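Speaker notes: Clearing the Table
Fadeck community hall, evening session, January 2021
Lesia Karpenko

Slides 1 to 3. Say hello, let people find a chair, then go straight in. Ask who has a surface at home they can't see the top of right now. Wait for hands. Put my own up too, because mine is the kitchen counter and it was bad this morning!

My subject tonight is the last ten minutes after people have been sitting together: a meeting, a lunch, a birthday. I love those ten minutes. Most folks dread them, and I think that's because they start by carrying things to the kitchen one at a time, back and forth, back and forth. Tell the Nidden story here. We had 188 guests at the June lunch and I walked every cup to the sink by hand. My feet hurt for two days.

Slide 4. The tray. Put the tray on the table FIRST, before touching anything else. I like a bright one, red if you can get it, with a rim high enough that a bottle won't roll off. Set it down to one side and leave it there. Everything comes to the tray, and then the tray goes to the kitchen once. (Pause. Let them write it down if they want to.)

Slide 5. Bottles. My favorite part, so watch the time. The half-finished water bottle is on every table I have ever cleared. People take three sips, screw the cap on and wander off.
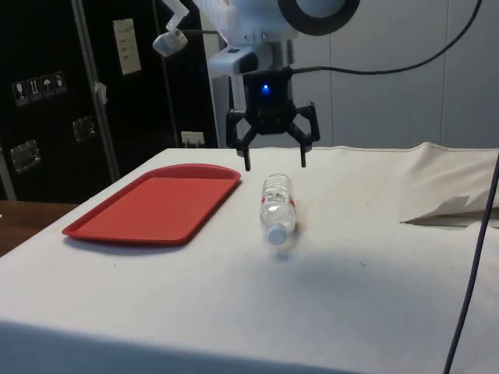 So, check the cap before you lift. Give it a quarter turn to be sure it's tight, then pick the bottle up by the middle, where it's easiest to hold. Thin plastic squashes if you grab it hard, and if the cap is loose you get a wet sleeve. Lay full and part-full bottles in the tray, all pointing the same way. Empties go in a separate bag. Leftover water goes on the plants! Hilde Prins started this at the Hnatiuk library and her ferns are enormous now, I have to show people the size with my arms.

Slide 6. White tablecloths. Yes, they show everything, and that's why I use them. You spot the crumb, the ring, the clear plastic cup you would have missed on bare wood. Fold the cloth in from the corners with the crumbs inside, carry it out, shake it. Skip the part about starch unless somebody asks.

Slide 7. Numbers, quickly. The Potisar dinner had 264 bottles on the tables, and 170 of them still had water in them. Let that sink in for a second. Then ask what they would do with it all, and take three or four answers from the floor.

Slide 8. Try it in pairs. One tray per table, one person loads, one person carries. Swap after the first trip. Walk around and cheer them on.

Questions until the tea is ready. Spare handouts are in my blue folder.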